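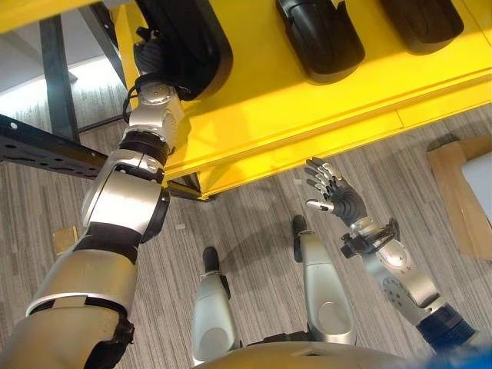

Ostero and Gruvetti Open Second Round of Humanoid Training Data Collection

April 21, 2024 — Ostero, a developer of learning software for humanoid robots, today announced the start of a second round of data collection with its partner Gruvetti. The work will continue through August.

The program gathers examples of two-armed handling tasks performed by a humanoid robot under the guidance of trained operators. Tasks include reaching under raised equipment, gripping fixed parts, and holding one hand ready while the other works. Each example pairs the view from the robot's head with the recorded motion of its arms and hands.

The first round produced 1,523 accepted examples across 3 task groups. A further 368 were set aside for testing and will not be used in training. Gruvetti has committed 480 operator hours to the second round, which will place greater weight on work close to overhead surfaces, where the robot's own arms can block its view.

All examples will be reviewed by Ostero before they enter the training set. Incomplete attempts will be kept and labeled separately.

Results will be used in Stolex, the company's control software for humanoid robots. Stolex is currently available to selected research partners.

Media inquiries may be directed to the Ostero communications office.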